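Dish-handling robots stopped after grip fault at Clastby test site

CLASTBY – Work with two dish-handling robot arms at the Mondalmont test workshop in Clastby was stopped for most of a week in June after one of the arms lost its holding force while it was lifting a plate. The plate fell and broke, and a technician who was reaching into the enclosure at that time received a small cut on the hand. The cut was cleaned and covered at the site and the technician did not need to go to a hospital.

The company confirmed the stop in a written notice to its partners. Work started again at reduced speed, and the full speed will not be permitted until a second check of both arms is finished.

Mondalmont is developing a small two-arm station for canteens and hotel kitchens. The station is meant to take used plates and bowls from a surface, put them into a tub and later take them out again for the washing machine. The first customer is planned to be a canteen operator in Dovport, which serves 400 meals on a normal day and has had difficulty to find people for the evening shift in its dish room.

According to the notice, the fault happened shortly after 3 p.m., during a long series of repeated lifts. The arm had taken a plate by the rim and was carrying it on edge. In this position only a small part of the rim is between the fingers, and the plate can turn or slide if the force becomes lower even for a short moment.
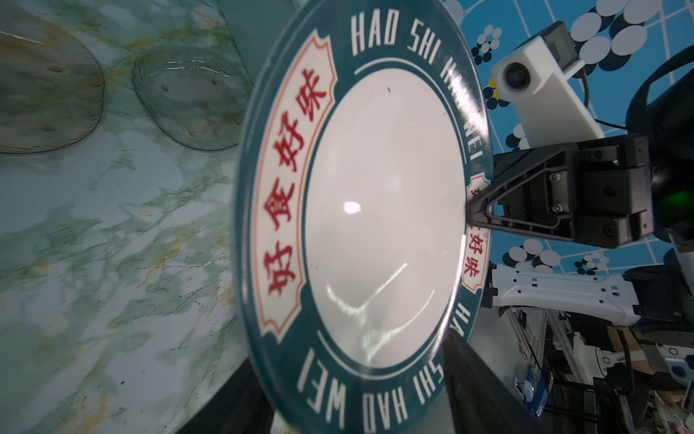 The control program recorded 1,048 lifts in the series before the plate was lost. In the last part of the series the current in the gripper motor was already falling, little by little, but the program did not give any warning. The limit for the warning had been set too low at an earlier time, when the team was working with light plastic dishes, and it was not changed back when ceramic plates came into use.

The engineers found two causes. The first was a screw in the finger mechanism that had become loose from the repeated movement. Because of this the fingers could open slightly under load while the motor reported that they were closed. The second cause was the temperature protection in the motor. When the motor became too warm it lowered its own force, as it is designed to do, but the arm did not receive this information and continued its path as if the plate was held in the normal way.

"Either of these two things alone would probably not make the plate fall," the notice says. "Together they took away the margin that we believed we had."

The notice is more critical about the injury. The rules at the workshop say that both arms must be stopped before a person puts a hand inside the enclosure. On that afternoon only one arm had been stopped. The technician wanted to turn over a dish that the first arm could not reach, and the second arm was still moving. The plate fell on the hard surface near the technician's hand, and a piece of it caused the cut.

The software made this possible, because each arm had its own stop command and there was no common one on the main screen. A red emergency button was installed at the station, but the staff considered it a tool for serious situations only. After the emergency button is pressed, both arms must be brought back to their start position by hand, and this can take up to 20 minutes. Employees told the internal inquiry that they avoided the button for this reason, and that stopping a single arm had become a usual practice during the spring.

Mondalmont writes that it does not blame the technician. The practice was known to the people who supervised the tests, the notice says, and it should have been corrected much earlier.

Since the restart the station has a single stop command for both arms, placed on the main screen and also on a foot switch in front of the enclosure. When it is used, the arms hold their position and keep the fingers closed, and they can continue from the same point afterward. The emergency button remains and works as before.

The screws in all 4 fingers were taken out, cleaned and put back with thread-locking glue. They will now be controlled after every 200 lifts, and the person who does this must write the result in a log next to the station. The warning limit for the gripper current has been raised, and the arm will put a plate down slowly if the motor reports that it is too warm.

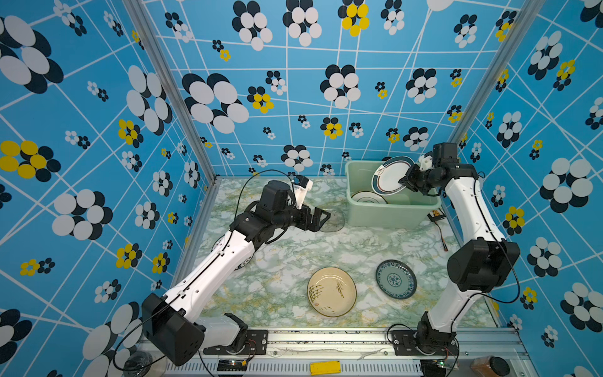
The arms now move at half of their earlier speed. The team also changed the order of the work. Heavy plates are handled in short series with a pause between them, so that the motors have time to cool, and lighter dishes are moved in longer series as before.

A question that is still open is the condition of the finger surfaces. Alemneh, the small company that supplies the grippers, has offered to send a set of softer finger pads with a higher friction. It says that hard fingers on a glazed rim need more force than many users expect, particularly if there is still some oil or sauce on the plate. Mondalmont has accepted the offer, but the new pads were not delivered when the notice was written. The inquiry did not find that the finger surfaces caused the fault.

Alemneh also informed its other customers about the loose screw. In a short message it recommends that everybody who uses the same gripper type for repeated work should check the screw once in each shift. The supplier has received one other report of the same problem, from a packaging workshop, where nothing was dropped and no person was hurt.

The local labor safety office in Clastby was informed by the company on the day after the accident. An inspector visited the workshop and asked for two more changes. The first is a transparent door on the open side of the enclosure, with a switch that stops both arms when the door is opened. The second is a pair of cut-resistant gloves for each person who removes broken dishes. The gloves are already in use. The door has been ordered and is expected before the end of the summer.

Until the door is installed, two persons must be present when the arms are running, and one of them must stay at the foot switch. This makes the tests more expensive and Mondalmont admits that it slows down the program. The station is now operated only in the morning and early afternoon, from 8 a.m. to 2 p.m., while earlier it was running until the evening.

The canteen operator in Dovport said it was informed about the accident and that it still wants to take part. It had expected to receive the first station in September. The delivery is now moved to a later time and no new month has been given. In the meantime the dish room will continue with its present staff, and the operator has extended the contracts of its temporary workers for the evening shift.

The operator has also asked for a demonstration with its own plates before any machine is brought into the building. The plates in Dovport are thicker than the usual household type and some of them have chipped rims, which can give the fingers a bad contact. Mondalmont agreed to the demonstration and has asked the canteen to send two boxes of used dishes to Clastby, including damaged ones.

Workers in the dish room had their own questions. In a letter to the management they asked who will be responsible for taking broken pieces out of the machine, and if they will get training for it before the station arrives. The operator answered that only trained persons will be allowed to open the enclosure, and that the training will be given in paid time.

The second check of both arms will include a new long series with ceramic plates, at first with half speed and then with three quarters. If the holding force stays stable, the company will ask the inspector for permission to return to full speed. The results will be sent to the partners in Dovport and to Alemneh.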